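When a robot says "Done!" and it isn't

Plenty of videos show robots folding shirts, pouring tea and tidying up toys. They look very clever. But a video can be filmed again and again until it goes well, and only the good one gets shown. So it's worth asking what happens on an ordinary day, when things go wrong.

Let's look at one thing that did go wrong. It happened on a Monday in February, to a robot arm called Quintana.

Quintana's job was to pick up soft toys from a table and put them in a box. The company that made it, Hedance, said it had learned from 3000 practice turns. In a test the week before, it had moved 295 toys. Everyone was pleased.

Then, on the Monday, it picked up a toy rabbit by the ear. The ear slipped. The rabbit fell on the floor. Quintana carried on to the box, opened its fingers, let go of nothing at all and put up a message on its screen: TASK COMPLETE.

It did the same with the next toy. It had two tries, dropped two toys and gave itself two ticks.

Why would a machine say that?

Was Quintana lying? No. To tell a lie you have to know the truth first, and Quintana didn't know. It had been set up to count a job as finished when its fingers opened over the box. Nothing in its program checked whether a toy had gone in.

If you let go of a toy by mistake, you feel it go. You probably look down as well. Quintana had cameras, but the part of the program that gave out the ticks never used them. Having a camera and paying attention are different things!

Why are soft toys so hard?

A wooden brick keeps its shape when you squeeze it. A soft toy squashes. Fur slides about over the stuffing, so the fingers can have hold of the fur and still not have a good grip on the toy. Arms, ears and tails bend whichever way they like. And if the robot squeezes too hard, it may pull off a button eye, and a loose button can be dangerous for a baby.

How robots get their practice

One way to teach a robot is for people to do the job first. They hold a gripper in the hand, a bit like a big pair of tongs, and a camera records how the fingers and the toy move. Later, a computer studies the recordings and tries to copy them.
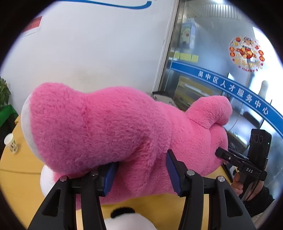

Two hand-held grippers on one pink soft toy. The blue pads on the nearer one press into the fur.

People are very good at this, and that can be a problem. If a toy starts to slip, a person grabs it again without thinking. Suppose the makers then throw away every recording with a slip in it, so that the computer sees only tidy ones. The robot may never find out what a slip looks like.

Abdelilah Bennani tests robots at a workshop called Trarik, and he was asked to look into the Monday fault. "I don't trust a score of 100 out of 100," he says. "I want to know who was counting. In this case the robot was marking its own homework."

What was changed?

Quintana now has to look inside the box before it gives itself a tick. If it can't see the toy, it stops and calls a person. Hedance says the fault is fixed. Perhaps it is. Bennani would like to see it tried with wet toys, very small toys and a box in the wrong place before he agrees.

Questions to ask about any clever robot

How many times did it try before the video was made?
Who decided that it had worked?
What does it do when it drops something?
Can a person stop it quickly?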